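Akby Shared Workshop, Skendville
Monthly walk-through: checklist with comments
Building: Bovar Hall, ground floor and mezzanine
Checked by: Blair MacAulay
Month: December
Start of check: Wednesday, 7:40 in the morning

How to read this list. Each point has one of three marks. OK means I looked at it and it can stay as it is. FIX means somebody must do work before the next walk-through. WATCH means it is still acceptable, but I want to see it again. My comments are under the mark. If you disagree with a mark, please write on the paper copy by the office door and do not erase mine.

1. Exits and walkways

1.1 Main door opens fully and closes by itself
OK
The closer was adjusted after the last check. It shuts now without a bang.

1.2 Side door to the yard free on both sides
FIX
Inside it is free. Outside there was a pallet with bags of sand, so the door opened only halfway. I asked the delivery driver from Mac Suibhne to leave goods on the left of the yard in the future, but one of us must also look at this after each delivery. The bags are still there as I write.

1.3 Exit signs lit
OK
All are lit. The sign above the mezzanine stairs is a little weaker than the others. I have ordered a new battery for it already.

1.4 Walkways marked and free
WATCH
The yellow tape near the bench saws is worn and comes up at the corners. I pressed it down with my shoe, but this will not last until spring.

1.5 Stairs to mezzanine: handrail, steps, edge strips
FIX
The handrail is firm. The edge strip on the fourth step from the bottom is loose on the right side and a heel can catch in it. Please walk on the left until it is screwed down again.

2. Fire safety

2.1 Extinguishers in place, seal not broken, needle in green
OK
The one by the kitchen was hanging behind a coat again. I moved the coat to the rack.

2.2 Fire blanket in kitchen
OK

2.3 Alarm test
OK
Tested at 8:05. It can be heard on the mezzanine with the door closed. In the dust room it cannot be heard well with the extractor running, so the flashing lamp there is important and must not be covered with posters.

2.4 Waste for oily rags
FIX
The metal bin has a lid, but the lid does not close because the hinge is bent. Rags with linseed oil must not lie in an open bin. Until the new bin comes, put the rags in the water bucket outside.

2.5 Storage of solvents
WATCH
The cabinet is locked and the key was in the office. One bottle on the lower shelf has no label. I do not know what is in it, and I did not open it. If it is yours, please come and label it before Friday. After this it goes to the hazardous waste collection.

3. Electrical

3.1 Emergency stop buttons
OK
I pressed each one with the machine running. The band saw needs a long time to stand still, but this is the same as last month.

3.2 Extension cords
FIX
Two cords are connected one into the other behind the drill press, with a heater at the end. The heater is rated 2,000 watts and the thinner cord was rolled up on its drum. A cord on a drum gets hot and this is how fires begin. I unplugged it. Use the wall outlet on the east side for heaters, without any cord between.

3.3 Plugs and outlet covers
OK
The cracked cover in the hallway was replaced.

3.4 Distribution board free, door closed, labels readable
WATCH
Number 22 has a handwritten label and the ink is nearly gone. It belongs to the compressor. I will print a new one.

4. Tables, surfaces and walls

4.1 White tabletops wiped, smooth, without sharp edges
OK
I go over these with the flat hand and then with a dry cloth. Cleaner with acetone makes the surface dull, so please take only mild soap and water.

4.2 Wall panels behind the tables firm, seams closed
OK
I press beside each seam with the thumb. A panel that gives way must be reported, also when it looks good.

4.3 Cables kept away from table edges
OK

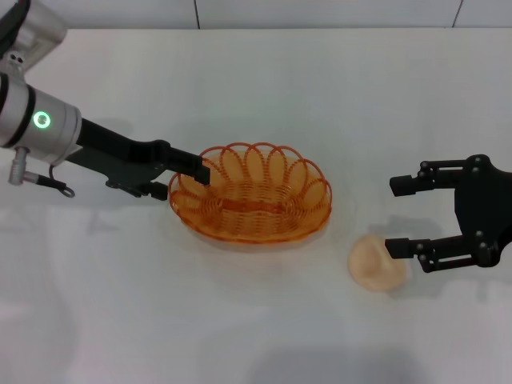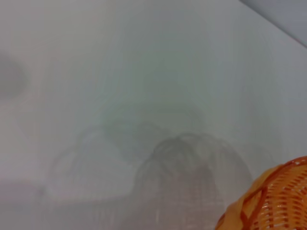

5. Hand tools and ladders

5.1 Hammers, axes and chisels: handles firm
WATCH
One mallet has a small crack along the handle. I put blue tape on it. If the crack goes past the tape, it must be thrown away.

5.2 Ladders
FIX
The tall ladder is missing one rubber foot. I have hung a "do not use" card on it. Someone took the same card off last month — please do not do this again. The short ladder is good and can carry 100 kilos.

5.3 Knives and blades
OK
The container for used blades is half full.

6. Dust and air

6.1 Extractor bags
FIX
The left bag is full to the mark. It has to be changed by two people, with masks, and the machine switched off at the wall.

6.2 Filter on the mezzanine
WATCH
It is gray but still lets air through. The new filter costs 195 and I would like to order it with the bags to save the delivery.

6.3 Masks
OK
There are enough of the ordinary size. The small size will be finished soon.

7. First aid

7.1 Boxes complete
FIX
In the box on the mezzanine the eye wash has passed its date. The plasters are also low. When you take something from the box, write it in the little book, even for one plaster.

7.2 List of first aiders on the wall
OK
The phone numbers were called and they are correct.

Open points from the last walk-through
Yard lamp: repaired.
Sink in the kitchen drips: not repaired. The plumber was here, but he had not the right washer with him.
Coat hooks too high for the children's course: lower row is mounted.

Order of work
First the cords and the rag bin, both this week. Then the stair strip and the yard door. The extractor bag can be changed on any evening when two people are here. Everything else can wait until the next walk-through, but not longer.

Check finished at 10:15. The paper copy is in the green folder in the office.

B. MacAulay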